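Clostley räumt auf: Dosen raus aus dem Wohnzimmer

Clostley, November. Getränkedosen gehören nicht in den Restmüll, klingt einfach, klappt aber in vielen Haushalten nicht. Die Wohnberatung Koller hat deshalb am Vormittag ihre kleine Aktion "Tisch frei" gestartet. Start im Musterwohnzimmer, nicht im Vortragssaal. Sofa, Teppich, Couchtisch, Zeitschriften, Topfpflanze, Dose. So wie es eben aussieht nach einem Abend daheim.
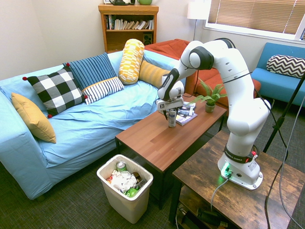

Angemeldet haben sich bisher 313 Haushalte, teilt Koller mit. In Clostley gibt es 2463, da ist also noch Luft. Mitmachen kostet nichts. Wer will, bekommt ein Faltblatt und einen Sammelbeutel für Leergut, auszuholen am Empfang, solange der Vorrat reicht. 4000 Beutel wurden gedruckt, die übrigen gehen im Frühjahr nach Imeck.

Marisol Oyelaran leitet die Aktion. Ihr Thema ist der Couchtisch. "Da bleibt alles liegen, und am Ende wandert alles zusammen in einen Eimer", so Oyelaran beim Rundgang. Taschentücher, Küchenpapier, Dosen, alles in einen Beutel. Später trennt das keiner mehr. Ihr Rat: erst das Leergut wegbringen, dann das Papier, erst danach wischen. Und zwar in der Reihenfolge, sonst stellt man die Dose doch wieder zurück auf den Tisch.
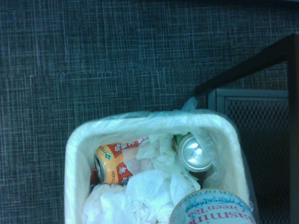 Getränkedose zwischen zerknülltem Papier: ein Fall fürs Leergut, nicht für den Eimer.

Gebrauchte Taschentücher und Küchenpapier kommen in den Restmüll, daran ändert sich nichts. Dosen extra. Zusammendrücken bitte nicht, wenn Pfand drauf ist, der Automat muss den Aufdruck lesen können. Dosen ohne Pfand nimmt der Wertstoffhof an, Tor 5, Einfahrt über den Skorariweg. Dort steht seit diesem Monat ein eigener Behälter für Metall.

Beim Altpapier gibts weniger Probleme, sagt Wim De Smet vom Wertstoffhof. Zeitschriften würden meist sauber gebündelt abgegeben, nur eben selten. Viele Leute sammeln monatelang, auf dem Tisch wächst der Stapel, obendrauf landet die Fernbedienung und dann rührt ihn niemand mehr an. De Smet rät, nur die aktuellen Hefte liegen zu lassen. Der Rest in die blaue Tonne, Folien vorher ab.

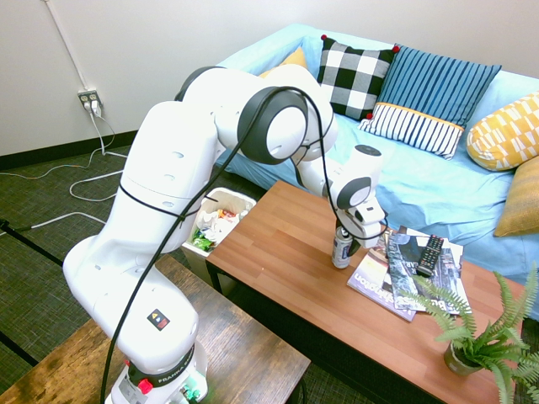

Auch zu Pflanzen kamen Fragen. Welkes Laub vom Farn darf in die Biotonne, der Topf nicht. Blumenerde in kleinen Mengen ist erlaubt. Wer umtopft und mehr hat, bringt sie zum Hof.

Länger diskutiert wurde über Flecken auf Holztischen. Oyelaran empfiehlt ein feuchtes, gut ausgewrungenes Tuch, immer mit der Maserung, dann trocken nachreiben. Keine Scheuermilch. Bei geölten Platten hilft oft etwas Pflegeöl, bei lackierten nicht. Getränkereste möglichst gleich wegwischen und angebrochene Dosen nicht neben Zeitschriften stehen lassen, Papier zieht Flüssigkeit sofort und die Druckfarbe kann aufs Holz abfärben.
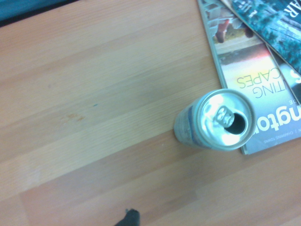

Untersetzer wären die billigste Lösung, meinte eine Besucherin. Oyelaran stimmte zu.

Die Aktion läuft bis Ende November. Anmeldung telefonisch oder direkt bei Koller, vormittags ab 9 Uhr. Das Musterwohnzimmer kann zu den Öffnungzeiten besichtigt werden. Ein zweiter Rundgang ist geplant, diesmal zur Küche, Termin folgt. Für Imeck sucht Koller noch einen passenden Raum, Hinweise bitte an den Empfang.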